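Start | Team | Rennkalender | Berichte | Partner | Kontakt

Zwischenbericht an den Förderkreis: Kart-Nachwuchsprogramm, erste Saisonhälfte
Stand: 19. Juni 2026
Verfasst von Soledad Barroso, Teamleitung

Liebe Förderer,

der Vertrag verlangt zur Saisonmitte einen Bericht »in angemessener Ausführlichkeit«. Im vergangenen Jahr waren das elf Seiten, von denen nach meinen Informationen die erste gelesen wurde. Ich fasse mich also kürzer und schreibe das Unangenehme nach vorn.

Sportlicher Stand

Wir liegen mit 46 Punkten auf Rang fünf der Teamwertung. Das Saisonziel lautet Rang drei. Es stammt aus dem Winter, als alle Karts zerlegt in der Werkstatt standen und entsprechend fehlerfrei liefen.

Der Auftakt in Plendine war ordentlich. Beide Fahrer kamen ins Finale, einer davon aus eigener Kraft, der andere dank einer Zeitstrafe gegen die halbe Startreihe vor ihm. In Bastow hatten wir das schnellste Kart im Feld und die zweitlangsamste Kettenmontage. Wer sich das Rennen ansehen möchte: Bis Runde sechs lohnt es sich. Danach sieht man vor allem unseren Fahrer, wie er sehr würdevoll neben der Strecke steht und den Helm nicht abnimmt.

Die Kette ist inzwischen geklärt. Die Spannung wurde nach Gefühl eingestellt, und zwar nacheinander von zwei Leuten mit verschiedenem Gefühl. Es gibt jetzt eine Lehre aus Metall, sie hängt am Werkzeugwagen, und wer ohne sie Ketten spannt, putzt den Anhänger.

In Tejada dann der zweite Platz im Finale, unser bisher bestes Ergebnis. Ich würde gern schreiben, dass es an der Strategie lag. Es hat geregnet, wir hatten die Regenreifen schon drauf, und die Regenreifen hatten wir drauf, weil der Satz Slicks noch im Hotel stand. Im Protokoll steht »mutige Reifenwahl«. Ich habe nicht widersprochen.

Technik

Der neue Motor von Drirkimik läuft seit dem zweiten Rennwochenende. Unten heraus ist er deutlich kräftiger als der alte, auf langen Geraden fehlt uns noch etwas Drehzahl. Wir haben die Übersetzung in zwei Schritten angepasst und auf dem Prüfstand eine brauchbare Kurve gefunden. Auf der Strecke fanden wir sie bisher nur am Vormittag. Am Vergaser arbeiten wir weiter, die Bremse vorn links am zweiten Kart hat einen neuen Kolbensatz bekommen und zieht seitdem geradeaus.

Offen ist die Datenaufzeichnung. Das Gerät liefert Rundenzeiten, Drehzahl und Wassertemperatur zuverlässig, sofern man es einschaltet. Dieser Arbeitsschritt steht jetzt auf der Startliste, zwischen »Sprit« und »Helm zu«.

Geld

Von der Fördersumme sind 1273 Euro für das zweite Halbjahr nicht verplant. Das liegt unter dem, was ich gern hätte, und über dem, was ich im Mai befürchtet habe. Teurer als gedacht waren Reifen und Diesel, billiger die Unterkünfte, worüber die Fahrer gern Einzelheiten berichten. Die Nenngelder für alle restlichen Läufe sind bezahlt. Einen Unfallschaden am Rahmen hatten wir nicht. Ich klopfe beim Tippen auf Holz.

Die Quittungen liegen zu 100 Prozent vor. Eine davon ist durch die Waschmaschine gegangen, die Summe ist unter der Lampe aber zu lesen.

Fahrer und Umfeld

Schule geht weiterhin vor, auch wenn beide Fahrer das für eine Auslegungsfrage halten. Die Zeugnisse sehe ich im Sommer und streiche notfalls Testtage. Das Fitnesstraining läuft, am Nacken wird gearbeitet, am frühen Aufstehen ebenfalls.

Neu ist unser Medizinabend für Eltern und Fahrer. Der erste fand im Juni statt und behandelte Handgelenk, Rippen und Gehirnerschütterung. Die Beteiligung war gut, die Schnittchen waren schon vor den Rippen weg. Einen zweiten Termin wird es im Herbst geben, dann mit dem Schwerpunkt Trinken und Hitze.

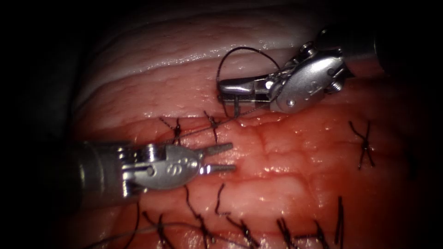 Abb. 1: Robotische Operationsinstrumente beim Nähen mit dunklem Faden.

Ausblick

Bis zur Sommerpause folgt noch ein Testtag in Plendine. Dort wollen wir die Übersetzung auch nachmittags finden und Starts üben, denn in den ersten beiden Kurven verlieren wir regelmäßig, was wir uns danach mühsam zurückholen. Rang drei ist rechnerisch möglich. Rang vier halte ich für realistisch, und Rang fünf kennen wir schon.

Vom Förderkreis brauche ich zwei Entscheidungen: ob wir aus dem Restbetrag einen zusätzlichen Satz Regenreifen kaufen dürfen, und ob der Anhänger noch eine Saison halten muss. Er selbst ist dagegen. Eine kurze Mail reicht mir in beiden Fällen.

Mit sportlichem Gruß
Soledad Barroso

Kontakt | Impressum | Datenschutz | © 2026 Kart-Nachwuchsprogramm | Nach oben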